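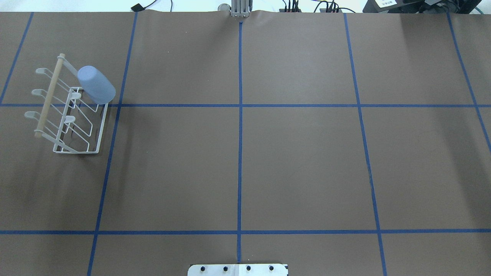 Lestby Allotment and Garden Association
Minutes of the July meeting, held in the back room of the Drudarance Hall at 7.15 pm

Present: Bienvenido Fajardo (chair), Maureen, Tilly, Graham P., Graham W., Odette, Sunil, Mrs Harkness, and eleven plot holders who signed the sheet by the door, plus two or three who came in during item 3 and didn't.

Apologies: Kath (knee), Desmond, the Pollards (Wales until the end of the month).

Minutes taken by Odette.

1. Welcome

Bienvenido opened the meeting and thanked everyone for giving up such a lovely evening when we would all sooner have been out watering. He welcomed two new members, Joan and her grandson Eddie, who have taken on the plot beside the Kermani Lane gate and have already got beans in, which drew a small round of applause. Eddie was offered the biscuits first and did very well out of it.

2. Minutes of the last meeting

Read and agreed, with one correction. Graham W. did not say that he would dig out the blocked ditch. He said that he would look at the blocked ditch. He has looked at it and it is still blocked. See item 6.

3. Water

This took up the best part of the evening and I have tried to be fair to everybody.

Sunil read out the water bill, which came to £455 for the half year. The same half last year was £224. There was a good deal of muttering and Mrs Harkness asked him to read it again, so he did. Sunil has been on the telephone to the water company and they are satisfied that the meter is working. He and Tilly turned off every tap on the site one evening and went to look at the meter by torchlight, and the little dial was still creeping round, so we do seem to have a leak somewhere between the road and the second trough.

Graham P. said he had thought for some time that the path by the compost bays was softer than it ought to be. Maureen said the path by the compost bays had been soft since she came here as a bride. It was agreed that both things could be true.

Ostico, the plumbing people on the Kermani Lane trading estate, have offered to come and trace the leak for £139, with the repair priced separately once they know what they are dealing with. Sunil had asked two other firms and neither had rung back. After a long discussion, including a kind offer from Graham W. to try it himself with a pair of bent coat hangers, the meeting voted to accept Ostico's price. Two against, both on the grounds that the coat hangers were free.

In the meantime would everybody please use cans and leave hoses at home. Hoses have always been against rule 9 and a few of us have grown rather relaxed about rule 9, your secretary included.

Action: Sunil to book Ostico. Tilly to put a notice on both gates.

4. Money

Sunil reported a balance of £1,748, before the water bill is paid. Rents are in from everybody except two plots, and he has had a very nice letter from one of those. The seed order made a tiny profit for the first time in years, chiefly through Maureen talking the supplier out of the postage.

Mrs Harkness asked whether rents would have to go up in the autumn. Sunil said he would prefer not to answer until we know what the repair costs, and that he would bring proper figures in September. Several people said they would rather pay a little more than lose the trough at the top end, where the walk with a full can is no joke. Noted.

5. Summer show

Tilly and Odette have done the classes and the list is ready to be printed. It is much the same as last year, with these changes:

Longest runner bean returns, after last year's unhappiness. It will be measured by the judge, with the judge's own tape, and the bean must not be steamed or otherwise encouraged beforehand.

Three onions, dressed, is now three onions under 250g and three onions over 250g. Graham P. asked who would be weighing them. Maureen will bring her kitchen scales.

The children's class is an animal made from vegetables. Eddie asked if a dinosaur counted as an animal and the meeting was unanimous that it did.

Jam and chutney remain separate. There was a plea from the floor to merge them, and it was not a popular plea.

Entries close at 10 in the morning on the day of the show and Tilly would like it known that she means it this time. Teas will be run by Mrs Harkness, who needs cakes, and who especially needs cakes without nuts. The hall has been booked and the key is with Bienvenido. We are still short of a prize for the best-kept plot and anybody with an idea, or better still a prize, should speak to Odette.

Action: Odette to get the list printed. Everybody to bake.

6. The ditch

Graham W. described the ditch. It is full of bramble, silt and what he believes is part of a wheelbarrow. He thinks four people could clear it in a morning if the weather stays dry, and that one person certainly could not, least of all one person with his back. Sunil, Joan and Graham P. very decently put their hands up. Maureen will bring flasks. They will settle the morning between them.

7. Plots and waiting list

Desmond sent a note to say he would like to give up half of his plot, as the whole of it has become too much for him, but that he would be sorry to leave altogether. The meeting was very glad he is staying. The spare half will go to the next name on the list once his raspberries have finished, and he has asked that whoever takes it on be told that the rhubarb is older than they are and is not to be moved.

One letter has been sent about an overgrown plot. There has been no reply yet, and Bienvenido will knock on the door before anything sterner is done.

8. Any other business

Joan asked if bonfires were allowed. Only from October, and never when there is washing out in the Lane.

Somebody has left a good pair of green secateurs on the bench by the shed. They are in the shed now, on the hook.

Maureen has far too many courgettes and they are in a crate by the gate. Please take some. Please take several.

Mrs Harkness proposed a vote of thanks to Tilly for painting the noticeboard, which was carried warmly.

The meeting closed at 9.05 pm. The next will be in September, same room, same time, and Graham P. is on biscuits.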